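Speaker notes – house rules for recorded handling sessions
Teodor Szulc, Wuvano

Slide 1. Say who I am and keep it short. We wrote our rules in July, after reading back through 508 session logs. Version two is what people have in their packs.

Slide 2. Why bother with rules at all. In 200 of those logs the note field was blank. We could not tell which gripper was fitted or who had signed the start sheet. Pause here, people usually want to write that down.

Slide 3. Before the arm moves.
– Stop button within reach of the operator, tested at the start of every shift.
– Cables checked for slack through the full range of travel.
– Screws on the gripper body checked by hand. Mark the sheet even if nothing needed tightening.
– Speed limit set in the controller. Don't trust the value left from the last job.

Slide 4. During the session. One operator, one person on the log. If the operator steps away, the arm is parked. The Dernix team asked whether a pause is enough – our answer is no, and I should say so plainly.

Slide 5. Containers. Soft or woven ones need their own line in the log, with the angle they sit at. A first touch on a rim is done at low speed. We lost about 70 sessions to missing container notes, so give this one a full minute.

Slide 6. Wrist camera views, container work.

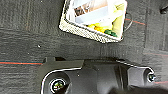
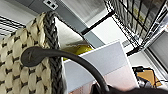

Slide 7. Afterwards. Logs are closed the same day. Faults go on the Mondal sheet, never in the chat. Anyone can call a stop, and the reason is written down later.

Leave time for questions. Someone will ask about the Zastalus checklist. Ours is shorter, and I can send both.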